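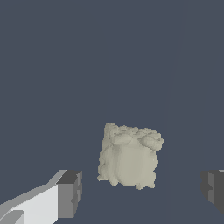
## Grasham Guarding & Setup Kit for two-finger grippers

We put the Grasham kit together for workshops that want to do things properly, and we've tried to keep it friendly! You get the printed setup guide, a set of finger gap gauges and a laminated pinch-point card to hang by the cell (ours has coffee on it already).

Svenja Riedl wrote the guide, and her golden rule for lumpy, irregular parts is to rehearse the approach in simulation first, with a finger on either side and clear of the part, before anyone programmes the real close.

- Guide: 76 pages, spiral bound, colour
- Gauges: 32, in a Rikside tin
- Kit price: $296

Your own risk assessment still comes first, and the guide has blank forms for it. Questions about orders go to Verena Ortner, who's always glad of a chat.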